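The Packing Floor Learns a New Trick

At Plitetti, the morning shift used to start with a stretch and a groan. Sixty-one people sorted, turned and boxed small ceramic parts by hand, and by lunch most of them were rubbing their wrists. Walk in today and the place feels different - lighter, somehow, and a lot more talkative!

The change began last November, when the company brought in Nuteck to teach its first packing robots. Packers spend two hours of a shift showing the machines how a careful grip is done, using grippers they hold in their own hands. Then they go back to the line, or over to inspection, where three new jobs have opened up.

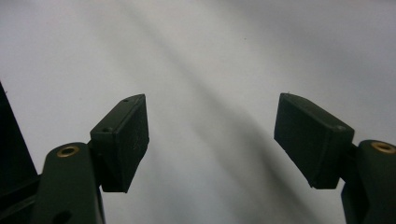
Hands that know things

What I love about this setup is who gets to be the expert. A packer with years on the floor can feel when a glazed edge is about to slip, and she now gets paid extra to pass that on. Trainees argue happily about pad angles over coffee. One told me she dreams in pinches.

There are worries too. The night crew has shrunk by seven, all moved to the Dikgate plant across town, and the longer bus ride is a sore point. Pay talks for the new training grade are still open, and the next round is set for the week the second line starts up.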